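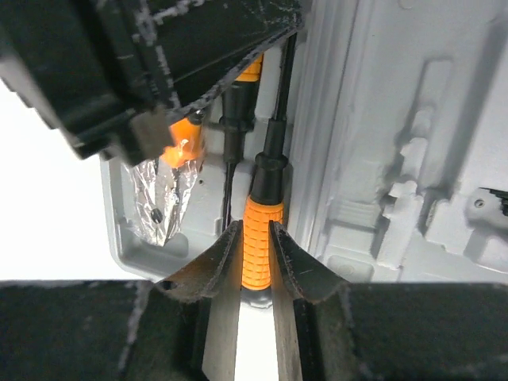 Fixing the old sewing machine

January 20, 2021

My aunt's sewing machine came to me in May with a stuck handwheel and a smell of old oil. It had been in a closet for years. I don't sew much, but I had curtains to hem and a pile of work pants with torn pockets, and a new machine that can get through denim costs more than I wanted to spend. So I decided to get the old one going again.

It's a Nakell, a straight-stitch machine with a metal body and a motor bolted on the back. It weighs 33 pounds with the case, which I know because I put it on the bathroom scale before deciding whether to carry it up two flights or leave it in the car overnight. I carried it up.

The first thing I did was the wrong thing. I put a few drops of household oil in every hole I could find and tried to force the wheel. It moved a quarter turn and stopped harder than before. Old oil dries into something like varnish, and fresh oil sits on top of it and does very little. I needed to get the old stuff out first.

Raimo Keskinen, who used to repair machines for the Besuta shirt factory, told me on the phone to use kerosene, a drop at a time, and then leave it alone. So I took off the top plate, the needle plate and the end cover, put kerosene on every place where metal moved against metal, and went to bed. I did the same thing the next four nights. On the fifth evening the wheel turned. It was stiff, but it went all the way around.

After that it was mostly cleaning. There was a felt-like pad of lint packed under the feed dogs, pressed so flat I took it for a part of the machine. I got it out with a dental pick and an old toothbrush. I wiped everything down until the rags came away clean, then oiled it again, this time with proper sewing machine oil. One drop in each place, turn the wheel a few times, wipe off what comes out.

Two of the screws gave me trouble. The one holding the needle plate had been chewed up by somebody before me. I soaked it, tapped it, and leaned on it with a driver that filled the whole slot, and it let go on the third evening. Most damaged screws on these machines got that way from a blade that was too narrow. The other one, inside the end cover, I left alone. It doesn't hold anything I needed to remove.

The belt was cracked and the bobbin tire had gone hard. I ordered both from Zuccaro, along with a pack of needles. The parts were $40 with shipping, more than I paid for the machine but still not much. The tire took three tries to get on. Warm water helps.

Then the wiring. The cord from the foot pedal had bare copper showing near the plug, and I am not going to pretend I know more than I do about that. I took the pedal to Urho Nurmi at the Drellia repair shop and he put on a new cord while I waited. If the insulation on yours crumbles when you bend it, don't plug it in to see what happens.

Timing was the part I had been dreading, and it was fine. The hook met the needle where it should. The tension was a different story. My first seam looked good on top and like a bird's nest underneath, and I spent an hour turning the bobbin screw before I noticed I had threaded the upper tension disks with the presser foot down. With the foot down the disks are closed and the thread just rides over them. Foot up, thread it again, and the stitches came out even.

I have hemmed the curtains now. There were six panels and they are all the same length, or close enough that you would need to take them down to find out. I also replaced the pockets on three pairs of pants and sewed a cover for the machine out of leftover canvas. It goes through four layers of denim if I take it slowly and help it over the thick part with the handwheel.

A few notes for anyone with the same model. The bobbins are the flat-sided kind, and the domed ones will fit but they jam. The needle goes in with the flat side to the left, and you thread it from right to left. The light bulb gets hot enough to burn a knuckle, so I leave it off and use a desk lamp.

I still don't have the manual. If you have one for the Nakell straight stitch and could scan the page on the thread guides, please leave a comment. There is one small hook on the front that I have never used, and the machine sews without it.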